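Gripper closes but stays short of the target in the simulator (student project)

Asked in: School and Club Robotics

Our club at Nollton is doing the simulation round before we get time on the real arm. The task is to move the gripper over the gray basin from the start pose. We run the Treseck planner with a limit of 3000 steps. The fingers shut and then the arm just sits there until the steps run out. No error in the log. We have two weeks left.

Top view from one of our runs, black bars and all: 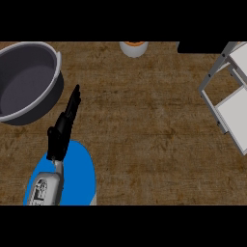 2 answers

Answer 1 (accepted)
Look at the order of your commands before you touch the planner. In your run the fingers are already closed with nothing in them, and the tips are still short of the basin. If your script waits for a grasp signal after the close command, it will wait forever — there is no object to report. Move the close step to after the reach, or put a timeout on it. Then check that the target is in the base's coordinates and not the room's. Our team lost most of January to that one.

Answer 2
Had something like this with Morka. Raising the solver iterations to 16 fixed it for us. Might be a different problem though.

Comment from the asker
It was the wait. Timeout added, and the arm gets to the basin now. Still a bit jerky — will open a new question for that.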